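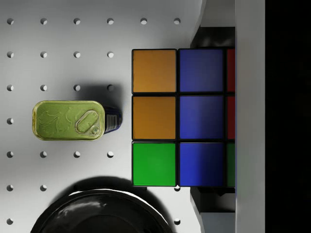
Re: [cell-planning] Saber arm, one or two for next year?

On the November budget sheet, I'd hold the order at one arm and move the rest into fixtures and simulation time. The quote from Bener covers the arm and gripper only. Pegboard flooring, crates and trays are on a separate line, and that line is too small.

> We have room for 2 arms if we drop the Tuvura license.
> Do we still need the simulator once the hardware
> is on the floor? Stotanano says their bench was up
> in 20 days without one.

I would keep the license. All of the layout work so far has been done in the simulator, and moving a crate there costs us nothing. Moving it on a real floor means booking the cell. 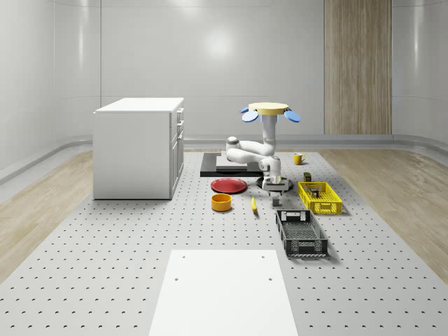 Storage is the other thing to settle before we sign. The cabinet takes up floor we may want for a second arm later, so please check the reach figures against the drawing before anyone orders a platform. If it has to go against the wall, the platform gets shorter and the price changes.

For the object set, I put down 20 items, mostly kitchen things plus a few puzzles and tins. Buy two of each. We can get them locally and they don't need to go through purchasing.

Still missing: shipping on the platform, and spare gripper fingers. If you have either number, reply to the list and I'll update the sheet.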